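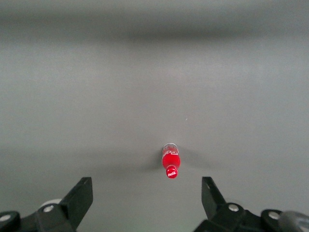

Stage and backline check, Drollville hall, Wednesday, July 5, 2023

I did this walk-through before the Trevura show, same sheet I used when they played here in February. Boxes first, my grumbling after.

- [x] **Main power.** Both circuits tested with everything switched on. The left one hummed a bit until I moved the keyboard amp over to the right side, so please leave it there!
- [x] **Cables taped down.** Redid the run by the drum riser. The old tape had curled up and I caught my own foot on it.
- [ ] **Riser legs.** Three of 4 lock fine. The back left one slips if you lean on it. I've put a strap around it for now, but I don't want a drummer up there until it's swapped.
- [x] **Mic stands.** All good, except the short boom with the stripped clutch, and that's gone in the repair bin.
- [x] **Wireless packs.** Fresh batteries in all of them. The singer likes to wander out into the crowd during "Hứa" (the slow one everybody knows from the second record), so I walked the whole floor with her pack on and got no dropouts.
- [x] **Speaker stacks.** Straps tight, safety pins in. I gave them a good shove – nothing moved.
- [ ] **Haze machine.** Not run yet. I still need a yes from the building about the smoke detectors. If I don't get one, we go without, and the lights will look fine anyway.
- [x] **Exits.** Both side doors open freely and the signs are lit. The merch table has to stay 4 feet clear of the one on the left.
- [x] **Capacity.** 199 on the permit, and that includes the guest list. Last time the guest list crept up to some 40 people and I spent the first three songs at the door with a clicker, so let's please not do that again.
- [x] **Drinks on stage.** Capped bottles only, on the floor behind the monitors, never on an amp.
- [x] **First aid kit.** Restocked. Earplugs are in the front pocket, and yes, they're free.

Still to do: the riser leg, the haze answer, and a spare DI box from Granley if they have one to rent. I'll go over the two open boxes again before soundcheck and initial them then.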